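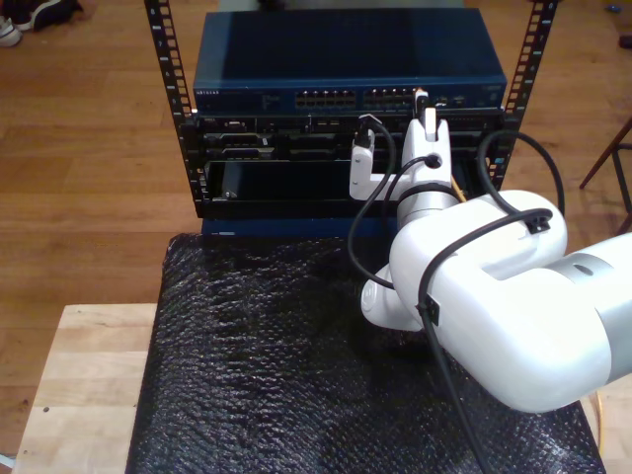
Home Forums Home Networking Racks & Cabling Search Log in

Small open rack on a table — switch on top or bottom?

Last updated: December
2 min read

Kimie Kamata
Setting up a little open frame rack in the back office at our Urnville shop. Two posts, square holes, numbers next to them. Have one switch and one black chassis, both rack mount. Currently switch at the top, chassis under it. Works ok but the patch cable from the chassis up to the switch is way too long, loops all over the table and catches on stuff. Also the whole thing slides a bit when I push a plug in. It's on a wood table and I dont want to scratch it, got bubble wrap under it for now.

Questions — is switch on top fine or should the heavy thing go up there? What length cable? And how do I stop it walking around the table? Need this done by 5 pm tomorrow when the phones move over, so quick answers pls.

Zemier
Switch on top is fine. Heavy stuff low, always. Leave it.

Cable: measure port to port with a piece of string, following the route you want, down the side of the post, then add a hand's width. For neighboring gear you usually land near 11 inches so a 1 ft patch does it. Don't coil up a long one and zip tie it tight, use velcro if you have to.

Use the numbers by the holes too. Same number left and right or the switch sits crooked and you'll fight the screws. Ask me how I know. Lost some 40 minutes to that once.

Sliding — bubble wrap is ok for carrying it in, bad for leaving it there. Bubbles pop, rack leans. Rubber shelf liner or a yoga mat offcut. Hold the post with your other hand when you plug in.

Natine
just get a wall mount, tables are a pain

Minami
Agree w/ Zemier mostly. Would leave a gap between the switch and the chassis if you've got the holes, easier to get fingers on the clip when you pull a plug. And label both ends of every cable before you move the phones, not after. Masking tape is fine. Push till it clicks, then tug it a little. Half my "dead ports" were plugs not all the way in.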